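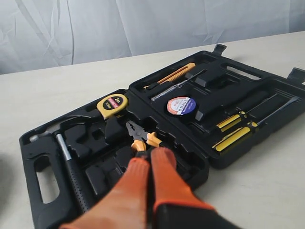
*Left half of the case: claw hammer, 2m tape measure and combination pliers.*

## Repacking a moulded tool case

Applies to the Darkari 3943 and similar cases that open flat. Work on a level table with both halves fully down.

1. Take everything out and wipe the recesses with a dry cloth.
2. Lay the hammer in first. It sets the clearance for the smaller tools.
3. Press the tape measure into its slot.
4. Close the pliers and lower them into the matching recess. Do not force the grips - open the jaws slightly and try again.

### Adjustable wrench

Turn the worm screw until the jaws are nearly shut. A wrench left wide open may foul the lid. If the screw feels gritty, brush out the threads and add one drop of light oil.
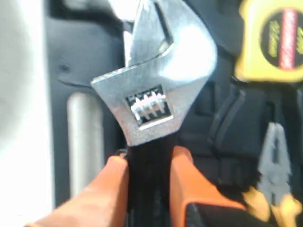

*Adjustable wrench, with the worm screw in its slot below the jaws.*

Close the case and lift one end slightly. If a tool shifts, reopen and reseat it.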